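# Towels, and how I fold them now

When I moved to Trevton I owned two towels, and one of them was really a beach towel. Now there is a whole shelf of them, and this November I decided to learn how to fold them properly. In my family we only hung them on the door, so I had no habit to lose.

I bought my set from a small shop called Kumlow, six pieces in light brown. The label says 635 grams per square metre for the bath size, and I believe it, they are heavy. After some months I can say they became softer, but also they lost a little of their shape. I wash them at 45 degrees, which my machine does not offer as a number, so I choose the programme that is closest.

My shelf is narrow and the towels must be folded in three parts lengthwise and then in half. It sounds easy. My difficulty is always at the beginning, when the towel comes out of the basket in a lump and I must find the corners. I used to shake it in the air, and once I knocked down a glass with it. Now I put it down on the table first and look for a corner there. I pull this corner out, then I follow the edge with my hand until I meet the next one. If a corner is hiding underneath, the edge runs diagonally, and this is how I know it.

The woven band near the end is also a help. I did not pay attention to it before. When the band is straight, usually the towel is straight too, so I smooth along it with the flat of my hand.

The surface makes a difference. On a smooth kitchen table the towel slides away from me. A felt cloth is better, it holds the loops a little. I found dark green felt by the metre at Sasteditz, and I paid 319 crowns for my piece, with the cutting included. It collects fluff, so I go over it with a brush in the evening.

My folded pile still leans to one side. Next I want to try the hand towels, which I roll at the moment, and I would like to know if rolling is bad for the hem. If you have an opinion, please write it under this post.

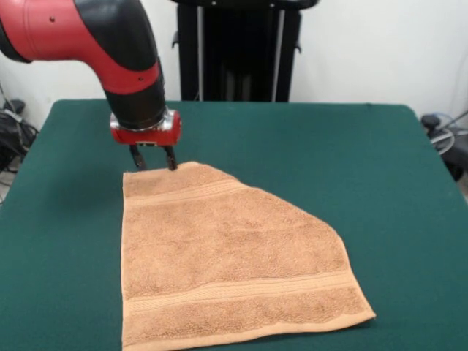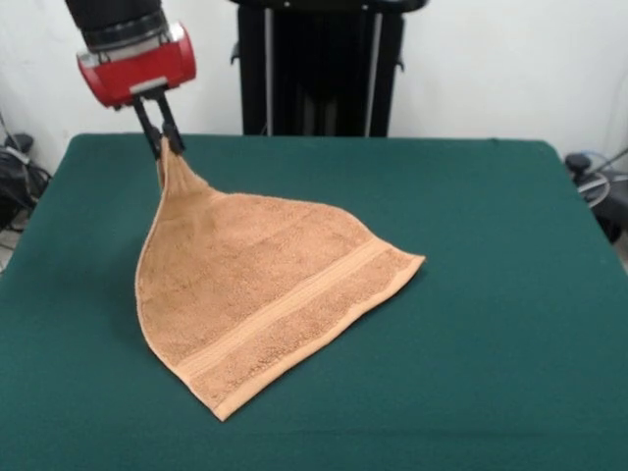
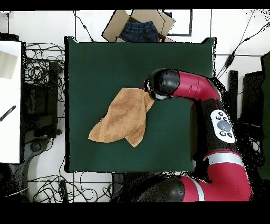

Light brown terry on green felt, not folded yet into its final shape.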